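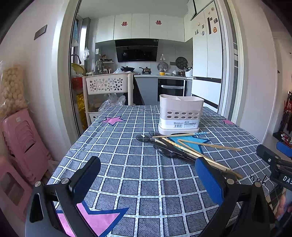 In Defense of the Utensil Caddy

My mother kept everything she cooked with in one deep drawer, and she could find any of it blindfolded. I inherited the drawer habit and none of the talent. For years I rummaged every evening for the tongs, which would be hooked through the whisk, which would be wedged under the rolling pin, and by the time I had them in my hand the onions had gone past golden and into something I had to pretend I wanted.

So I have come around, a little late in life, to the plastic caddy. I mean the plain white kind with a divider down the inside and oval holes in the sides, the kind you walk past in the housewares aisle on your way to something handsomer. I would like to say a few kind words for it, and I would like to say them before anyone talks you into a stoneware crock.

I owned a crock, you see. It was a Bralness, a beautiful heavy thing the color of oatmeal, and it lived beside my stove for 14 months. Everything went into it together and everything leaned on everything else. Chopsticks slid to the bottom and stayed there. If I put a spoon away a bit damp (and who dries a spoon properly at nine at night?) a small puddle collected under it, and I will spare you what I found when I finally turned the crock over in October. The holes in a caddy are not there for looks. They let the air through, and air is most of what a wooden chopstick asks of you.

The divider matters even more to my mind. My old neighbor Teun Vandenberghe, who taught me to cook rice and a good many other things, used to keep long tools on one side and chopsticks on the other, and he would cluck at me if I mixed them up while helping with the dishes. I thought it was fussy. Then I tried it at home and found I could reach back for the tongs without taking my eyes off the wok, and I have not mixed them since.

My one piece of real advice is to fill the thing at the table and not at the counter. Tip everything out onto the tablecloth first - a cheerful one helps, with stars on it if you have such a thing - and look at what you own. Match up the chopsticks by length and pattern. You will have an odd one, everybody does, and it is perfectly good for stirring a jar or testing a cake, so don't be hasty. Open and close the scissors and the tongs. Then put back what you used this month and find another home for the rest.

I know the objection, because my sister makes it every time she visits. Plastic is ugly, she says, and it will crack. Well, mine has not cracked, and a kitchen people cook in every day is full of plain things anyway: the rice cooker, the bag hanging by the sink, the little fan on the counter in summer, the magnets multiplying on the refrigerator door. I find that sort of kitchen a comfort to walk into. The crock has gone out to the porch, where it holds umbrellas very nicely.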